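Food & Drink | Local Business
3 min read
November 4, 2018

Kenano tea rooms to drop free refills, blames price of leaf

Bad news if you like a second cup. Kenano, the tea room chain with 2 shops downtown and one out by the rail yard, is ending free hot water refills at all three, and putting most of its pots up by 40 cents. Signs went up at the counters this week. Regulars not thrilled.

Owner Petrică Gavrilă told us the wholesale price of black tea has climbed twice since February and he held off as long as he could. "We ate the first one," he said. "Can't eat the second." His supplier, Ceken, sent out new price sheets last month. The house breakfast blend, which he buys by the case, now costs him $151 a case delivered. It was $140 at the start of the year.
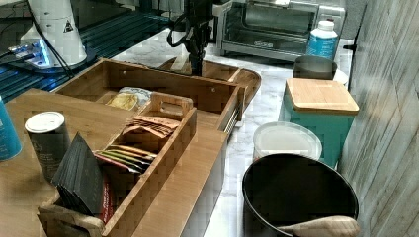
Paper is part of the problem too. Gavrilă says individually wrapped bags have gone up faster than loose tea, because you are paying for the wrapper, the printing and the box, and the box is mostly air. People still want them. At home a lot of us keep tea exactly that way – flat bags in red, green, yellow and white wrappers leaning in a wooden caddy with a handle cut in the rim – and a customer who wants mint while her friend wants breakfast tea dosen't want to share a pot. So the wrapped ones stay on the menu, at the new price. Loose leaf goes up less.

Not everyone is following. Zundico, the coffee place across from the Kenano on the main street, says it will keep its tea prices where they are through the holidays. A manager there pointed out that tea is a tiny slice of what they sell. Easy for them then.
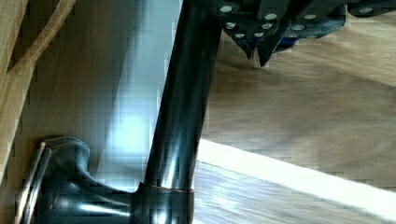
Gavrilă has heard that one before. Tea is nearly everything he sells, apart from scones and the soup at lunch. He says he looked at closing the rail yard shop an hour early instead, and at cutting the soup, and neither one saved enough to matter. No staff are losing hours, he said. He repeated that one when we called back to check the prices.

A petition asking Kenano to bring back refills had 3,115 names on it when we looked, which is a lot for a town this size. It was started by Zeyu Shen, a nursing student who studies at the downtown shop most evenings. Shen wants a refill card, paid for once a month. "I'd pay for it. Just don't make me line up and buy a whole new pot at nine at night," Shen said.
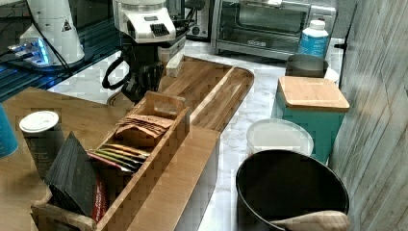 Packets and sachets in a long wooden caddy.

Gavrilă said he has seen the petition and likes the card idea, though he wants to get through the winter before printing anything. He did not rule out a trial at one shop. Which shop, he wouldn't say.

Meanwhile the wholesaler Ghaffari, which supplies several restaurants in the county, said it expects its own tea prices to settle by spring but wouldnt put anything in writing. Ceken did not return two calls.

Scones are not affected. Neither is the butter that comes with them, which Kenano started charging extra for last year and then stopped after complaints – so there is some history of the shop changing its mind. 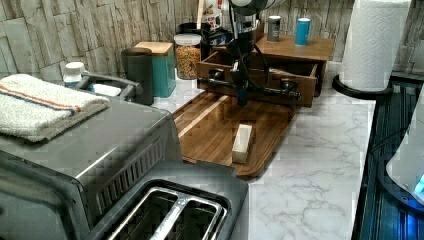 A cutting board on a marble-patterned countertop.

New prices start Monday at all three shops. Anyone holding an old loyalty card can still use it for a free pot until the end of the year, stamps permitting. Cards already full have to be handed in at the shop that stamped them.

151 shares | 2 comments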